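Mesh, canvas and the problem of the dirty bag

Most kit bags fail at the joins. Afshin Khosravi, who repairs them at the Nouri workshop, logged 231 returns in the year to February and found the cloth itself worn through in only 13. The rest had gone at a seam, usually where two fabrics of different stretch had been sewn together.

Mesh against canvas is the usual case. Mesh gives under load and canvas hardly moves, so the stitching takes the strain. Khosravi restitches these with a longer stitch and a bonded thread – slower work, but easier to unpick later.

Piping is a separate matter. It holds the outline of a padded panel and takes the rubbing that would otherwise reach the seam. Pale piping shows dirt early. So does white canvas, where small dark specks tend to settle into the weave. Khosravi brushes it dry first, then uses cool water and plain soap. Glossy patches are wiped with a soft cloth only, as grit will scratch them. 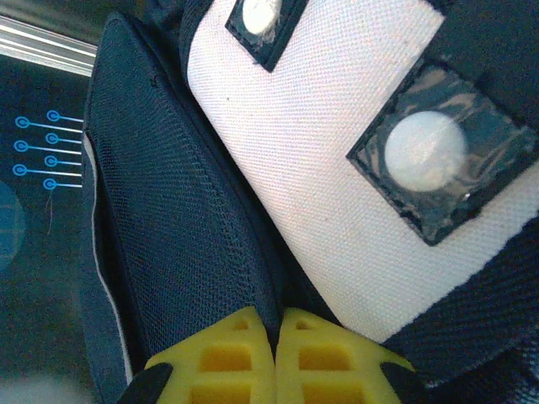 Storing a bag between uses

Empty it, open every zip and hang it by the handle. Mesh dries quickly – padding behind it does not, and can need up to 50 hours in a cold room.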